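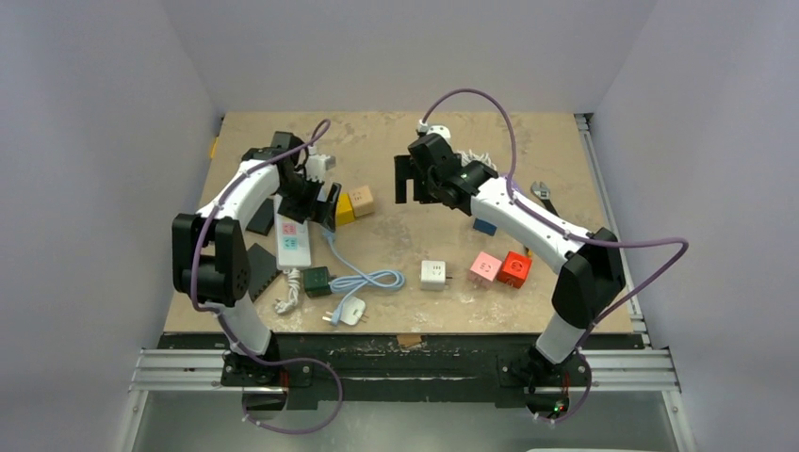 Can I just plug the cube adapters into the strip and leave them there for good? A reader asked me that after the last version of this guide, and I had to rewrite the whole section because of it. Short answer: one cube, sure, if it sits flat. Two cubes, please don't!

Section 4. Laying out your power strip and adapters

1. Clear a table and put everything on it before you plug in a single thing. I like the strip running front to back, with its cord toward me (left-handers may want to flip that).

2. Uncoil the strip's cord all the way. Same goes for any extension cable, even if you only need a foot of it. A coiled cable holds heat.

3. Add up the watts. My Plilorell desk heater alone pulls 600, and the lamp and chargers brought me to 868. Your strip's limit is printed on the back.

4. Look over each plug. Bent prongs, a cracked shell, brown marks around a socket hole: toss it.

5. Plug the biggest adapter into the end outlet first, then fit the smaller plugs around it.

6. Now plug the strip into the wall and switch things on one at a time.

Note: if a cube wobbles, try it in another outlet. Mine only sits right in the last one, go figure.

Caution: never plug one strip into another, and keep the whole lot off the rug.

For labeling the cords, go on to Section 5 (I use masking tape and a marker).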